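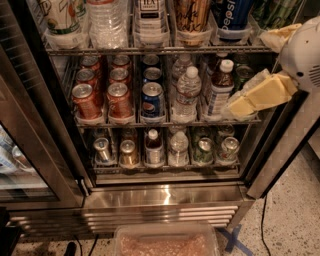

Cans and bottles lined up in clear trays in the drinks fridge at the Prosby community hall.

There's a new favorite spot at the Prosby community hall, and it's the drinks fridge! The glass-door cooler went into service in April, just inside the kitchen, and regulars at the evening classes have been raving about it ever since.

Neighbors raised $3,329 for the project through a bake sale, two quiz nights and a very lively raffle. That covered the fridge, the trays and the first big drinks order, with enough left over for a second one.

Edin Ivanov, who runs the hall's kitchen, is thrilled with the clear trays on the wire shelves. Each kind of drink gets its own row, so there's no more digging behind the water to find a cola. "I used to spend half the break on my knees with my head in the old fridge," he said. "Now people open the door, grab a Pepsi or a water and they're back in class before the music starts!"

The old fridge, a hand-me-down that had been humming away for 18 years, has gone for recycling.

Demetrio Casado, who teaches the dance class, has already put in a request for more iced tea before summer, and Ivanov says he's happy to try it. Drinks are $1 each, and the kitchen opens at 5 p.m. whenever there's a class on. Bring coins if you can, as the card reader is still on order.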